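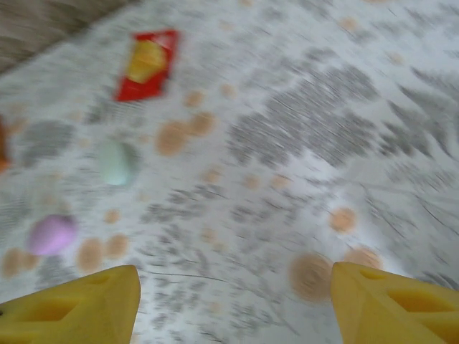
Ovidiu Vlad wonders if the wrist camera is even worth keeping, and I keep going back and forth on it myself, so let me lay the whole thing out.

I'm building a pick and place arm on my kitchen table (two yellow printed fingers, little camera on the wrist, Mendlow servo board). Parked over the table it finds things fine. The second the arm swings, the picture turns to streaks and my color matching goes nuts. The cloth has gray leaf shapes and peach dots all over it, and when those smear, the script starts calling dots "objects." The red and yellow packet it can usually still find. The pale green thing and the pinkish one, forget it!

Exposure is on auto. Do I need a faster camera, or a different tablecloth, or what? I've already spent 740 on this and would love to stop.

Posted in Home Builds, November

Howlader
Don't buy a camera yet. Turn off auto exposure and set it by hand. Indoors in the evening auto will hold the shutter open as long as it can get away with, and that's where your streaks come from. Mine was the same until I locked it at 2,000 microseconds and clamped a desk lamp to the shelf. 1,000 was sharper still but I didn't have enough light for it and everything went grainy. Bump the gain a little, not a lot, or your pastels wash out into the white.

Also lock the white balance while you're in there. I lost a whole evening to that one.

Trukaretti
plain cloth. done

Vurneck
I'd go at it from the other end: why are you looking while it's moving? I have mine swing over, stop, wait a beat, grab 2 pictures, and throw out the first one. Then it decides and goes. It's slower, sure, but it's a kitchen table and you're not running a factory. My arm wobbles for a bit after it stops (skinny printed elbow, my own fault) so play with the wait until the picture settles down.

And yeah, I'm with Trukaretti on the cloth. Peach dots next to pastel objects is a rough first test for color matching. Get it working on a bare sheet and put the leaves back later if you miss them. I'd keep the wrist camera, by the way. Lining up the fingers from an overhead one drove me up the wall.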